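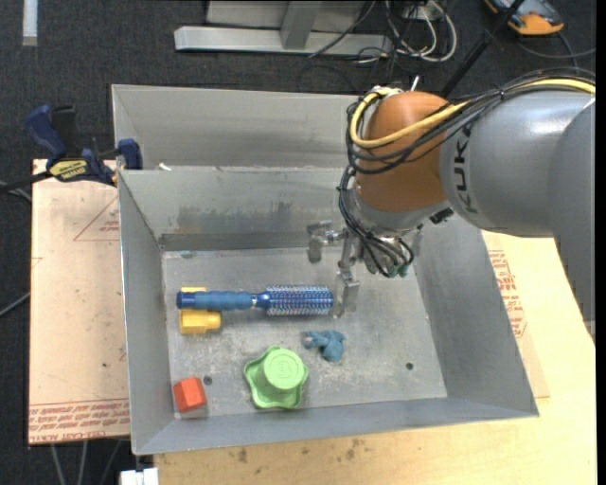

Home | Guides | Purchasing | Training | Contact

Planning the Budget for a Bin-Picking Cell

Reading time: 2 minutes

Departments requesting a bin-picking cell should complete the steps below before a purchase request is submitted. Requests for the coming year close in November.

Step 1. Write down the parts.
List every item the cell will be expected to handle, with its size, weight and surface. Mixed household goods, such as brushes and small plastic pieces, place different demands on a gripper than uniform cartons do. Suppliers will ask for this list, and a quotation made without it should not be accepted.

Step 2. Separate the arm from everything else.
The arm is one line. The gripper, controller, cables, bin, table, guarding and vision system each need a line of their own. Quotations from Gratberg and Imance group these items differently, so copy both into the standard worksheet before comparing totals.

Step 3. Price the bin and its mounting.
Sheet-metal bins with sloping sides help parts settle toward the floor, but corners remain difficult to reach. Ask for the inside dimensions at the floor as well as at the rim. A bin held by a bar clamp is acceptable during trials -- a permanent cell should have a bolted fixture, and its cost belongs in the first request. Allow $984 for a fixture made in the Bajwa workshop.

Step 4. Allow for cables and wear.
Cables routed along the outside of an arm flex with every move. Budget for 2 spare sets, along with replacement fingertips. Enter these under consumables, not capital.

Step 5. Plan the trial.
Request a loan period from the supplier and schedule some 600 picks using parts from the Step 1 list. Record missed picks and dropped parts separately. The Ballotix log sheet may be used for this purpose.

Step 6. Submit.
Attach the parts list, the worksheet, both quotations and the trial log. Incomplete requests are returned -- they are not held in the queue. Installation dates are assigned after approval and cannot be reserved in advance.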